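She runs the laundry service at Pullgate, a 12-room guesthouse, and she folds on the beds. "A table is too narrow for pants," she said. "I lay them flat, one leg over the other, then fold toward the waistband." 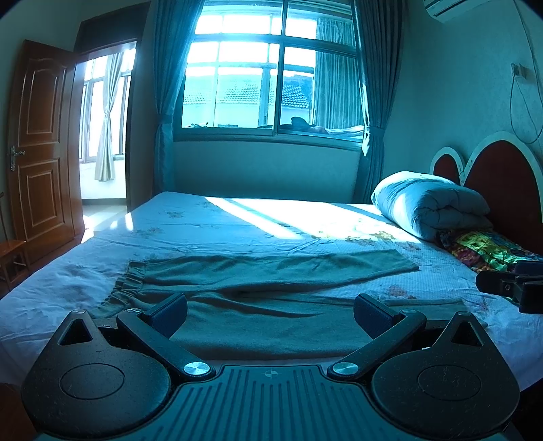
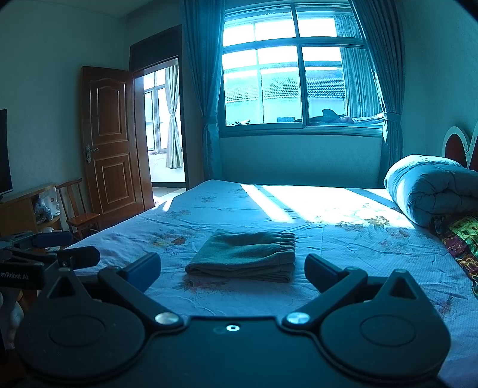
*Folding on the bed, with the bedding rolled up at the head end.*

She started in May with 21 loads a week. Guests ask why she doesn't hang everything. "Elastic stretches on a hanger," she said. "Shirts I hang. Sweatpants go in the drawer."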